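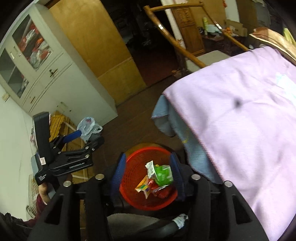
手持夹爪采集数据，一段操作录到什么程度才算合格？
从夹爪张开、靠近物体之前开始录，到松开、退离之后再停，中间不剪不拼；失手的那一段照样保留，单独打标。

以上是Rakora本月更新的《手持采集作业守则》里改动最大的一条。新版8月起执行，适用于所有在住户家里和办公场所做的手持采集，合作方Birik和Fontana同步切换。旧版不再接受提交，过渡期没有，直接换。

先说范围。守则只管人手拿着夹爪做的采集，遥操作和固定机械臂另有一份，这次没动。起草人Bautista Alarcón在线上说明会里讲得很快，要点如下，记漏的以正式文本为准。

一、时长。单段不超过6分钟。超了不算废，但要在动作间隙断开，不能断在夹着东西的时候。之前不少人习惯一口气录到底，后期切分的同事意见很大，切点找不准，标注返工。

二、软包装。零食袋、糖纸、塑料袋这类东西单列一节，旧版只有一句话。新版要求：夹持点写明是边缘还是中部；包装是否开口要记；同一件软包装连续夹取后形状变了，不用复原，接着录，备注里写“已变形”即可。有人问透明包装算不算单独一类，答复是算，反光的也算，两个标签可以同时打。

三、双人作业。两个人各拿一只夹爪，允许，但必须约定谁主谁辅，开录前口头报一遍。主手没松开之前辅手不抢。两只夹爪的时间要对齐，开录后先各自空夹2次做同步标记，漏做的整段退回。这条争议最大，后面再说。

四、开录检查。指垫有没有松，螺丝有没有松，镜头擦过没有。三项签字。指垫磨损到纹路看不清就换，不要等到收工再换，中途换了要另起一段，不能接在原来那段后面。

五、住户家里。进门前拿到书面同意，同意书要写清楚哪些房间可以进。柜子抽屉没说能开的一律不开。证件、药品、病历、照片墙，看到了先请住户收走再录。住户中途反悔，当场停，已录的按对方意思处理，不劝。有小孩老人在旁边的，夹爪不朝人，地上的线收好。

六、环境。不要求整理。旧版写过“保持台面整洁”，这次删了。Alarcón的原话：“收拾得太干净，录出来的东西没人用得上。”但挡路的、易碎的、带尖的还是要挪开，挪之前问一声。坐在地上作业也可以，膝盖垫东西，连续坐姿不要超过一节，起来走走。

抽查怎么做也定了。每批抽100段，由没参与采集的人看，看三样：起止完整、标签对得上、有没有录到不该录的。第三样只要出现一段，整批暂停，先清后放。前两样按比例算，具体比例放在附件里，截稿时附件还没挂出来，会后问了一句，说是排版没弄完。

关于双人同步那条，Birik方面的意见是空夹太容易忘，尤其是下午那几个小时，人一累就直接上手了。他们希望改成设备自动打点。Rakora说可以考虑，但现有的夹爪固件不一至，暂时做不到统一，先按人工来。Fontana没有反对，只要求退回的段落给出理由，不能光写“不合格”三个字。这一点当场加进去了。

意见征集阶段一共收到241条，大部份集中在时长和软包装两节。采纳了多少没有公布。有几条要求放宽住户同意书的，明确不采纳。

培训方面，老采集员也要重新过一遍，线上看完再做一次现场实操，实操用Kovolley的练习场地，场地自带杂物，不用另外准备。没过的可以补一次，补考间隔没限定。新人先跟着老采集员做辅手，什么时候转主手由带的人签字。

还有几个小改动，顺手记一下：
左右手持握要登记，换手另起一段。
袖口挡镜头的，挽起来或者换衣服。
掉在地上的物体可以继续夹，备注写“落地”。
文件名不再写采集员姓名，改用工号。
补录的段落放在同一批，不许另建批次。

正式文本和同意书模板都在内部文档站，搜“手持采集”就能找到，注意看清是新版，旧版页面还没下架。附件挂出来以后本页会更新比例部分。有疑问发给各组的对接人，不要直接在文档底下留言，说是没人看那里。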